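About Eleck

Eleck writes and maintains working rules for robot picking. Our customers run arms that take mixed goods off a flat surface and put them somewhere else, and they come to us when they need a written procedure their own staff can follow and an auditor can read. We are based in Zesedmont. We do not sell arms, grippers or software.

The company was started by Siham Badawi, who had spent years writing test procedures for packaging lines and was tired of seeing good ones left in a drawer. The first Eleck handbook was a short set of rules for clearing a table of household goods. It is still the base of what we do, although very few of its original sentences are left.

What we work on

Most of our work is done in simulation before anyone touches a real cell. A rule that reads well on paper can fall apart when the items are different shapes and have been set down at odd angles, and it is cheaper to find that out on a screen. Our current rule set, called Gunus, covers single-arm picking from above with a mixed group of items. It has 21 rules. Each one says what the arm may do, what it may not do, and what has to be written down.

Rule 4 deals with large soft or padded items. The gripper's position along the side has to be logged along with the pick result, and smaller goods elsewhere on the surface stay in the record even if they are not the target.

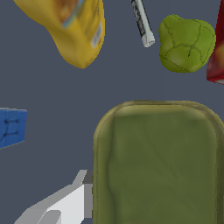
Gripper beside a large green item, with smaller goods farther back. Simulated view.

We get more questions about Rule 4 than about any other. The usual one is whether the smaller goods matter when the arm is nowhere near them. They do. If a later run moves one of them, the team needs to know where it was.

How we write a rule

A draft starts with one person and one problem. It is run in simulation with the items laid out in different ways, and every run is kept, including the bad ones. The record for Gunus now holds 1,794 runs. Then 2 reviewers who had no part in the draft read it and try to follow it exactly as written. If they end up doing different things, the wording goes back.

We ask the same of customers who write their own local rules on top of ours:

Use "must" only for things that will be checked.
Name the item being picked. "The object" is not enough on a crowded surface.
Give the state of the whole surface at the moment of lift — held item, neighbors, and anything standing apart.
Keep failed picks in the same file as good ones.
Put the version number on every page.

The third point is where local rules most often go wrong. A log entry that says "can lifted" tells a reviewer very little. With a cracker box, a mustard bottle and a marker lying close together below the can, and a puzzle cube off to the right by itself, the entry has to list all of them.
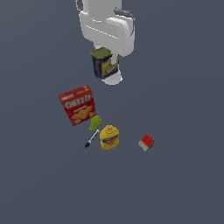

Training and review

Chraibi is our training program for people who supervise picking cells. It takes 15 hours, split between reading the rules and applying them to recorded runs. Trainees mark up logs, compare their notes with a reviewer's, and rewrite one weak rule. There is no written test at the end, but the rewritten rule has to pass the same two-person reading as ours.

Gunus is reviewed every January. Changes between reviews are limited to corrections of wording. The current version took effect on May 2, 2023, after a late correction to the section on stacked items.

Working with us

Customers normally send us their existing procedure and a few logs. We reply with written comments, and from there it is either a revision or a new document. Copies of Gunus can be requested from the Zesedmont office — please say which version you are using now, if any.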